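Sun 5 January
Bulk density and water uptake, field lumps, second batch

Picked up where Kaede left off. Balance levelled and zeroed with the hanger on, draft shield closed. Bath filled the night before so the water could settle to room temperature.

Samples are the irregular pieces from Rorkomar. Dry masses after the oven: Ena 722 g, Hung 1,160 g. Both brushed first, and the brushings put through the 63 micron sieve. The fines are bagged and labelled separately. Hung shed far more than Ena and I would not trust its old dry mass, which was taken before brushing. Struck out in the sheet.

The trouble with lumps like these is the surface. A sawn block can be wiped to a repeatable saturated-surface-dry state. A rough one holds water in the pits, and how much comes off depends on who has the cloth. Remo and I each blotted Ena and did not agree. Until that is sorted, the uptake figures are provisional – the dry masses are fine. 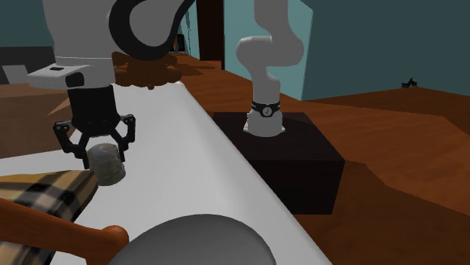 Grey lump, rough and mottled all over.

Mathias wants to wax-coat the pieces and skip blotting altogether. That gives a bulk volume but ends any chance of an uptake figure on the same piece, so if we do it, it goes last. Sorin's suggestion was to drain on a damp sponge for a fixed time and not touch the surface at all. Cheaper to try, and it takes the operator out of it. Trying that first.

Soaking vessel: a shallow bowl with a rounded underside is no good for this. It rocks, and a large piece ends up standing proud of the water. Use the flat-bottomed trays and top up to the mark.
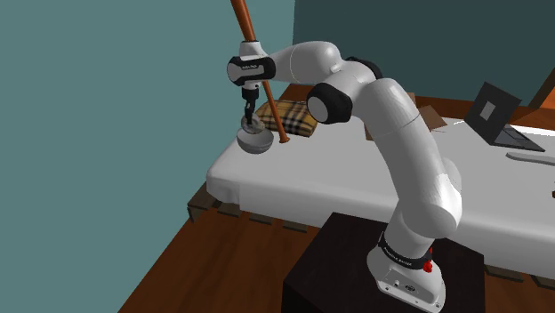 To do

Re-dry Ena and check it comes back to 722 g. If it doesn't, we are losing grains in the bath and need to filter the water.

Run the sponge method on both pieces, 2 operators, same drain time.

Ask Ylva whether the Huner pieces were ever oven dried. Her sheet has a mass but no state.

Replace the hanger wire. It has a kink just at the waterline and the reading drifts as the level drops.

Wax trial held over to March.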